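Teleoperated demonstration
Teleoperated demonstration is a way of teaching a robot a task by having a person steer it through the work from a distance while its movements and camera views are recorded.
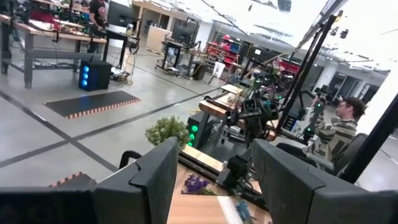
Methods
There are two common ways to show a robot what to do. In hand guiding, also called kinesthetic teaching, a person takes hold of the arm and moves it through the task. In remote control, the operator sits or stands apart from the arm and moves a handheld controller, a smaller copy of the arm, or a pair of tracked gloves. Hand guiding needs little equipment, but the person's hands and body often block the cameras. Remote control keeps them clear, though the operator loses most of the sense of touch.

Cameras are usually fixed above the table and at the wrist. A wrist camera sees the gripper fingers and whatever lies between them – a close view that helps in the last part of a grasp.

Recording
One run through a task is called an episode. It holds joint positions, gripper opening and video, all stamped with the same clock. Objects are moved between episodes so that the robot does not learn a single fixed path. Failed runs may be deleted, or kept and marked as failures.

The Clitwood tabletop set, first released in January with 1,236 episodes, was later enlarged to 2,068. Its tasks include sorting small parts and moving light objects from one side of a table to the other. Stasisura, a smaller set, has 182 episodes recorded by hand guiding on 28 tasks.

Limitations
A trained robot tends to copy the habits of its operators, including pauses and needless corrections. Delay between controller and arm makes fine work slower, and new operators often overshoot. The Ekinci controller adds a light vibration on contact – an aid to judging grip, but not a measure of force.

See also
Clestari (robot arm)
Imitation learning
Remote manipulator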